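Plernis Teleoperation Group
Minutes of the August meeting

Meeting opened at 2:10 p.m. Nuria Wolde in the chair. Minutes of the July meeting were read and accepted with one change: the spare leader arm is kept at the Lodhi bench, and the minutes had it in storage.

1. Demonstration count

Nuria reported 597 demonstrations recorded for the garment set, against 634 planned by the end of the month. Of those recorded, 54 are marked for review. Most of the marked ones have a long pause in the middle where the operator let go of the controls to think. It was agreed that a pause by itself is no reason to throw a recording out, but that the pause should be trimmed if both fingers are still during it.

The towel set is closed. No more towels are to be recorded until the first training run has been looked at.

2. Sleeveless garments

There was a long discussion of jerseys and tank tops. The operators have been starting these in different ways. Some take the shoulder first, some take the bottom hem, and two of the newer ones have been going for whatever is closest to the gripper. The Zutetti side asked for one rule, as the mixed starts make their training results hard to read.

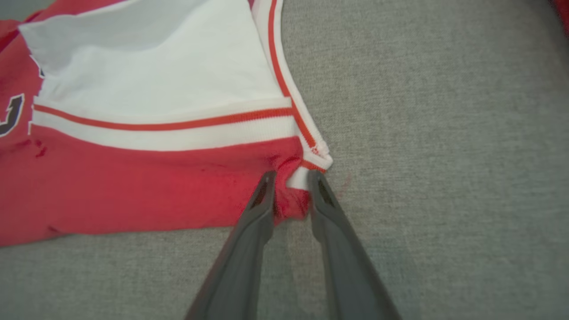
Nuria's view was that a pinch near the armhole, on the body fabric just past the trim, is the best first grasp for a jersey. The trim is stiffer and easy to find in the wrist view, and an operator can use it as a guide without having to grab it. She asked that operators close the fingers slowly and check that cloth has gathered between the tips before lifting.

It was pointed out that the rule will not work for a jersey that lands with the armhole underneath. Agreed that in that case the operator turns the garment over first, and that the turn is saved as its own recording with its own label.

Hand guiding was also raised. Moving the arm by hand gives a cleaner approach, but the operator's sleeve keeps getting into the wrist view. Remote control stays the default for garments. Hand guiding may still be used for the drawer task.

3. Leader arm drift

The wrist joint on the second leader arm is reading off after long sessions. Jirumham have been sent the logs and have not answered yet. Until they do, operators are to re-zero the arm at every break and write it on the sheet.

4. Actions

Nuria to write up the jersey rule on one page and post it at both stations.
Zutetti to send back the list of marked recordings with trim times.
Lodhi bench to record over 150 jersey starts under the new rule before the next meeting.

5. Other business

The request for a second foot pedal was put off to September.

Meeting closed at 3:25 p.m.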